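### 4.2 Grasp selection for thin stems

The planner treats each stem as a line segment with a free end and a bloom end. Candidate grasps are scored on clearance from neighbouring stems, and the arm whose wrist has the shorter path to the best candidate is given the pick. The other arm keeps its gripper open until the Seluveck scheduler releases it. Both arms share one collision model, updated at 14 Hz, in which the vase is a fixed obstacle (Figure 7).

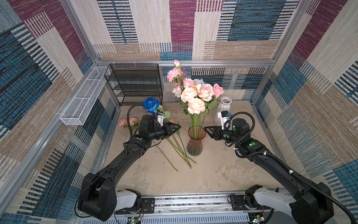
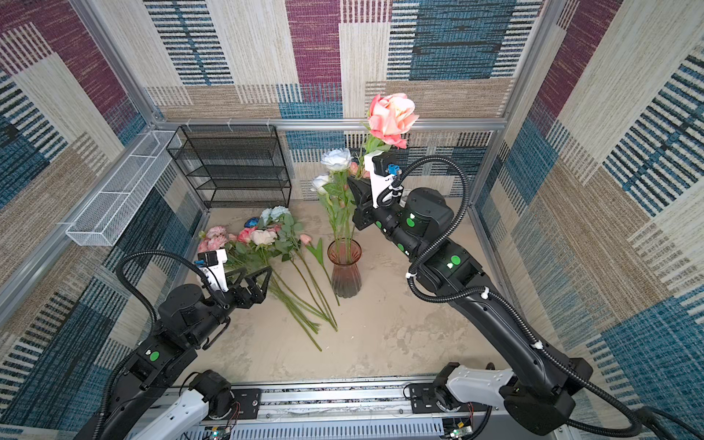 **Figure 7.** Bimanual flower arranging in the Gukach cell. First panel: blue rose held by the left gripper. Second panel: peach-pink rose held by the right gripper.

Stems that cross on the floor remain the hardest case for the segmentation stage. The Rankin tracker merges two stems when their angle falls below 7 degrees, and the planner then asks for a second view before committing to a grasp. The training set for this stage holds 3194 labelled stems, of which 200 were kept back for tuning the merge threshold.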